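Inside the Seok Dumpling Plant: Our Open Day Visit

April 12, 2018

We eat a lot of frozen dumplings in this house. They're our Tuesday-night-is-a-disaster food, our movie food, and once (no regrets) our birthday breakfast. So when Seok put up a sign-up sheet for an open day at the plant where they make their frozen mandu, I had our names down before I'd even checked how far the drive was. It was 135 miles each way. We went anyway, and I'd do it again next week!

The plant is in Hononis, which is a small town with a grain elevator, a very good gas station and not much else along the main road. You smell the plant before you see it. Garlic chives and toasted sesame, right there in the parking lot at nine in the morning. My husband said he was hungry and we'd had pancakes in the car.

Check-in was at a folding table inside the front door. You get a hairnet, a paper coat, shoe covers and, if you have a beard, a beard net, which my husband wore with a lot of dignity. Rings, watches and earrings come off and go in a little bag with your name on it. Phones go in a locker too, so I have no photos at all from the production floor. I took notes on the back of the parking map instead, and some of them are hard to read, so forgive me if I get the order of something wrong.

Our guide was Myung-ja Woo, who started on the folding tables and now runs the filling room. She talks fast and walks faster. The groups were small enough that you could hear her over the machines most of the time, and when you couldn't she just stopped and waited for the noise to drop.

First up was the dough. I'd always figured frozen dumpling wrappers were stamped out of one big sheet, and they are, but I didn't know the dough rests first. It sits in a cool room in covered tubs, and Myung-ja let us poke a piece of dough from before the rest and a piece from after. The first one sprang right back at us. The second one kept the dent. Skip the rest and the wrapper shrinks after it's cut, so you get a thick edge and a chewy seam. I have definitely eaten that dumpling. Not from Seok, but I've eaten it.

Then the filling room, which was my favorite part. The cabbage is salted and squeezed before it goes anywhere near the pork, and the press they use for it makes a wonderful groaning noise. The glass noodles are cooked, cooled and chopped, and the tofu gets pressed as well. Almost everything in that room is about getting water out. Water turns to ice, ice pokes holes in the wrapper, and then you have a soggy dumpling in your skillet and a lot of spitting oil. I asked if that was why the kimchi ones we buy sometimes split on us, and Myung-ja asked me how I cook them. I said I thaw them on the counter first. The look I got! You cook them straight from frozen. It says so on the bag. I have been buying that bag for years.

The forming machines were loud and hypnotic. A round of wrapper drops in, a plug of filling lands on it, the mold snaps shut and out comes a half moon with a crimped edge. Each tray that leaves the line holds 100 dumplings, and a person at the end pulls out any with a torn skin or a gap in the crimp. The pulled ones don't get thrown away, by the way – they go to the lunchroom, where they're boiled into soup for the staff.

They still do one kind by hand. It's the big round king mandu with the pleated top, and there's a table of women who pleat them so quickly that I couldn't follow a single one from start to finish. We got to try it ourselves with some spare dough. Mine looked like a coin purse that had been sat on. My husband's was better than mine and he has mentioned it several times since.

The freezer tunnel is behind glass, so you don't go in, but they open a hatch for a moment so you can feel the air. It hits you in the teeth. The dumplings ride through on a belt in a single layer and come out hard enough to rattle, and only then do they go in the bag. That's why you can pour them out one at a time at home. If your bag has turned into a single lump, it warmed up somewhere between the plant and your kitchen, and Myung-ja said to feel the bag through before you put it in your cart. I've started doing this and I look a little odd at the store, but so be it.

And then the tasting! They had a long room set up with electric skillets and bamboo steamers, and we tried:

Pork and chive, pan-fried. The classic. Crisp bottom, juicy middle, a good hit of ginger. We already knew we loved these.

Kimchi and tofu, steamed. Much better steamed than the way I make them. Softer, and the heat comes on slower.

Shrimp and leek. New to us. The shrimp is in real pieces and you can taste it. A bit salty for me, and my husband disagreed.

Sweet potato and cheese. I wanted to hate this and had four. It's out in November, and I'll be there with a cooler.

King mandu, steamed. Huge, soft, peppery. One is lunch.

There were two dipping sauces. The one I liked better was just soy sauce, rice vinegar, a pinch of sugar and sliced green chili, left to sit while the dumplings cook. We've made it three times since we got home.

My one gripe is the store at the end. It's small, the line went out the door, and by the time our group reached it the king mandu were gone. If you go, ask for a morning slot and bring a cooler with ice packs. The store sells foam boxes, but they were running low too. The open day takes 200 visitors in total and it fills up, so keep an eye on their page. Shoes need to be closed at the toe, and the floor is cold, so wear thick socks. The whole visit took 2 hours, and I could have stayed for four.

We got home with six bags of pork and chive, two of the kimchi and one of the shrimp, and played freezer Tetris until the door shut. A bag of peas had to be eaten for dinner to make it work. They were fine.

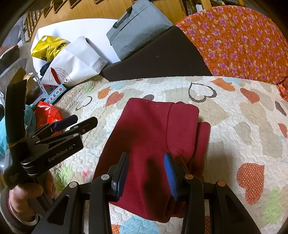

Comments

Brivau
Thank you for the tip about cooking from frozen, I've been thawing mine as well and wondering why they stuck together. Do you add the water at the start or after they've browned? My bag says to put everything in at once and I get a pale bottom every time.

Reply from the author
Hi Brivau! At the tasting they browned them in oil first, then added a splash of water and put the lid on until it was nearly gone, then took the lid off to crisp them up again. I'd been doing it all at once too. Try it with a lid that fits well, it makes a difference.

Climport
We did the afternoon slot and the store still had king mandu, so I guess they restock partway through the day. Agree on the sweet potato and cheese. My kids won't stop asking for them and I keep telling them November is a long way off. Did you get to try the soup? Our group was offered a small cup on the way out, with the torn ones in it, and I liked it better than anything in the tasting room.

Reply from the author
No soup for us and now I'm jealous! Next year we're taking the afternoon.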